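Lavandaria industrial de Plarham alarga automatização da triagem e revê funções de 84 trabalhadores

Última atualização: junho de 2026

A Driltia, empresa que explora a lavandaria industrial de Plarham, anunciou o alargamento do sistema de manuseamento automatizado de têxteis a todas as linhas de triagem da unidade. A decisão encerra a fase de ensaio iniciada em março e abrange os 84 trabalhadores afetos à receção, separação e dobragem de vestuário profissional.

O sistema, fornecido pela Harkex, é composto por braços robóticos com câmara no punho, instalados junto às mesas onde as peças são retiradas dos sacos e distribuídas por tipo e por cor. Segundo a administração, a lavandaria trata 4.000 peças por turno, na sua maioria fardas de restauração, batas e vestuário de trabalho de clientes da região.

«A separação manual é a tarefa que mais queixas de ombros e de punhos gera nesta casa», afirmou Hayley Lightfoot, diretora de operações da Driltia. «O objetivo do investimento é retirar dessa tarefa a parte repetitiva e manter o critério de quem conhece a roupa.»

De acordo com a empresa, não estão previstos despedimentos. Dezassete trabalhadores da triagem passam a desempenhar funções de supervisão de célula, com a correspondente atualização de categoria, e os restantes mantêm o posto, com um novo regime de rotação entre mesas. A formação decorre em horário laboral e compreende três módulos: operação do equipamento, procedimentos de paragem e inspeção de peças rejeitadas.

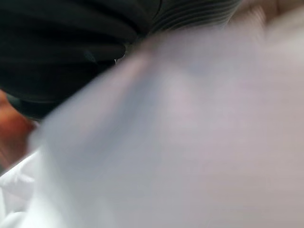
O contacto entre tecidos de cores e pesos diferentes continua a ser o ponto mais exigente do processo. As peças chegam enroladas umas nas outras e os braços devem isolar cada uma antes de a encaminhar para o tapete respetivo. Quando o sistema não reconhece a peça com segurança suficiente, interrompe o ciclo e remete a decisão para o supervisor da célula, que a resolve à mão ou através do painel.

A alteração mais sentida pelas equipas diz respeito ao ritmo de trabalho. Até ao início do ensaio, cada mesa era avaliada pelo número de peças separadas por hora. Com o novo modelo, esse indicador individual é abandonado e substituído por uma medição por linha, que contabiliza também as interrupções e os erros de encaminhamento detetados na dobragem.

Leanne Bloxham, representante dos trabalhadores, considerou positiva a eliminação das metas individuais, mas pediu garantias quanto ao uso das imagens recolhidas pelas câmaras. «As câmaras estão viradas para a roupa, mas as mãos dos colegas passam por ali todo o dia. Queremos por escrito que esses registos não servem para avaliar ninguém», declarou.

A direção respondeu que as imagens se destinam exclusivamente ao ajuste do equipamento e comprometeu-se a incluir essa limitação no regulamento interno. O documento será submetido a parecer dos representantes dos trabalhadores antes da entrada em funcionamento das últimas células.

Bloxham referiu ainda a situação dos trabalhadores com mais anos de casa, alguns dos quais manifestaram reservas quanto à passagem para o painel de controlo. A pedido dos representantes, a mudança para funções de supervisão será voluntária, e quem optar por permanecer na mesa de separação conserva a categoria e o horário atuais.

No plano da segurança, a Driltia indicou que os postos foram redesenhados para permitir que pessoas e braços partilhem a mesma mesa. A velocidade do equipamento é reduzida sempre que um trabalhador se aproxima da zona de recolha, e cada posto dispõe de um botão de paragem acessível dos dois lados. O piso junto às mesas foi também substituído, em resposta a um pedido antigo das equipas.

A secção de engomadoria não é abrangida por esta fase. A empresa informou que qualquer extensão do sistema a essa área dependerá de nova consulta aos trabalhadores e dos resultados obtidos na triagem.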